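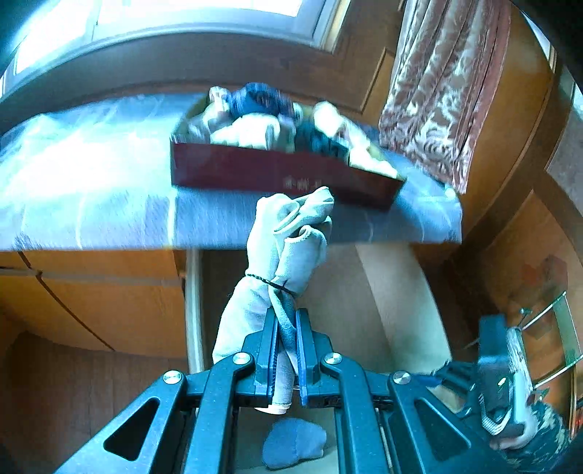

Sock storage, bench notes, Sat 22 February

Continuing the drawer layout for the Trundale flat. Knits only this session; shirts and towels are on Pravesh's sheet.

Container. Long, shallow dark red box, kept as is. Rolls go in on end so each one can be picked out from the top. The navy blue striped roll stands higher than its neighbours. It stays at the back with the cream roll in front of it. The low wall won't support a loose roll, so pack side by side and close the gaps before adding a second colour.

Roll method, pale grey-white knit:
1. Lay the pair flat, one on the other, heels matched.
2. Fold the toes in, then roll toward the cuff with light tension. Too tight and the ribbing takes a set.
3. Tuck the end. If it springs open, tie thin cord around the middle.
4. Check the height against the box wall before placing.

The black braided cord is from the Drillside offcuts. It pulls the bundle in to a waist and leaves a flap of fabric below the tie. Fine for travel, poor for the drawer, where the flap takes up the space of the next roll. Erzsébet prefers a second tuck and no cord. Will try her version on the thicker pairs first.

Light blue and white cloth under the box: keep. The colour makes dark strays easy to spot.

To do:
- odd blue-grey pieces: hold until July, then rags
- ask Lajos for the inside width of the Soden drawer
- re-roll anything that has opened after 3 days
- label for the box front, pencil only for now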